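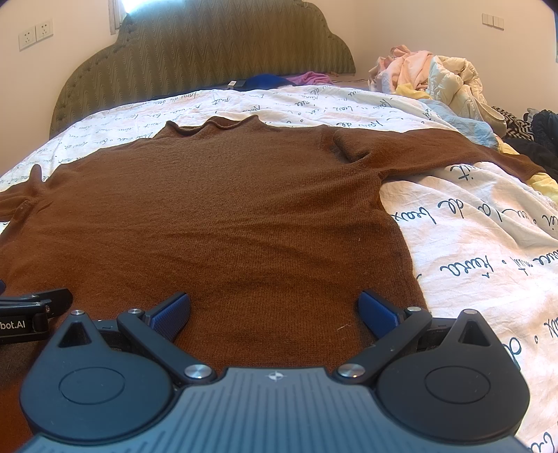 Rodica Pascu hat zur letzten Fassung angemerkt, man könne sich das Kapitel Wartung doch sparen, der Hersteller liefere schließlich eine Checkliste mit. Die Checkliste habe ich gelesen. Sie hat 33 Punkte, und bei den meisten steht »auf ordnungsgemäßen Zustand prüfen«. Was ordnungsgemäß ist, steht nirgends. Das Kapitel bleibt also drin.

Handhabungstechnik, Übungsteil B
Parallelgreifer an weichem Material: Einrichten und Pflege
Stand: 2022-05-22

1. Worum es geht

Zwei Greifer arbeiten an einem Kleidungsstück, hier an einem braunen Strickpullover auf dem Bett. Strick ist für die Einrichtung ein undankbares Material: Er gibt nach, er verrutscht auf der Unterlage, und er fusselt. Wer seinen Greifer an einem Holzklotz einstellt und dann behauptet, er sei eingestellt, hat die Aufgabe nicht verstanden.

2. Fingerbeläge

Die blauen Beläge an den Fingerspitzen sind strukturiert. In der Struktur setzen sich Fasern fest, und zwar früher, als man es sieht. Vor jeder Serie trocken abbürsten, danach mit einem fusselfreien Tuch nachwischen. Keine Lösemittel ohne Rücksprache. Der Reiniger von Pravero wird gern empfohlen, bei uns hat er den Kleber angelöst.

Belag tauschen, sobald die Struktur in der Mitte flacher ist als am Rand. Eine Stundenzahl gebe ich absichtlich nicht an. Im Dreswood-Skript steht 1727 Zyklen, ohne Material, ohne Kraft, ohne Quelle. Solche Zahlen werden abgeschrieben, bis sie niemand mehr hinterfragt.

3. Gelenke und Hebel

Die Finger hängen an Hebeln mit mehreren Drehpunkten. Jeder Drehpunkt hat etwas Spiel, und das Spiel addiert sich bis zur Fingerspitze. Prüfung:

Greifer von Hand halb schließen.
Finger einzeln quer zur Schließrichtung bewegen.
Linke und rechte Seite vergleichen.
Wenn eine Seite weicher ist: Schrauben prüfen, dann erst die Lager verdächtigen.

Im April hat eine Gruppe 2 Termine lang die Software gesucht, die den Greifer »schief« schließen ließ. Es war eine Schraube. Die Fehlersuche beginnt an der Mechanik, auch wenn das Protokoll am Bildschirm hübscher aussieht.

4. Zielmarke

Mittig auf dem Grundkörper sitzt eine kleine runde Marke in Weiß und Dunkel. Sie muss sauber, glatt und fest sein. Nicht mit dem Daumen abwischen. Löst sich die Marke, wird sie ersetzt und der Bezug neu eingemessen; wieder andrücken und weitermachen gilt als nicht durchgeführte Einrichtung.

5. Öffnungsweite und Probegriff

Erst ganz öffnen, dann schließen, dann wieder öffnen. Beide Finger sollen sich spiegelbildlich bewegen. Danach 3 Probegriffe am Strick: am glatt liegenden Rumpf, an einer Falte, am Ärmelbündchen. Notiert wird bei jedem, ob der Stoff gehalten hat und ob Maschen gezogen wurden. Der Griff in die Falte gelingt fast immer und sagt deshalb wenig aus. Der am Rumpf ist der unangenehme — bitte nicht weglassen.

6. Was von der automatischen Kalibrierung zu halten ist

Wenig, solange Abschnitt 2 bis 5 nicht erledigt sind. Die Routine von Zou meldet »OK«, sobald beide Endlagen erreicht werden. Verschlissene Beläge und ausgeschlagene Gelenke erreichen ihre Endlagen auch. Die Kollegen im Projekt Bratalside sehen das freundlicher; ihre Messreihe dazu habe ich angefragt und noch nicht bekommen.

7. Abgabe

Ein Blatt pro Greifer, handschriftlich genügt. Zustand der Beläge, Spiel links und rechts, Marke, Ergebnisse der Probegriffe. Das Wort »ordnungsgemäß« streiche ich an.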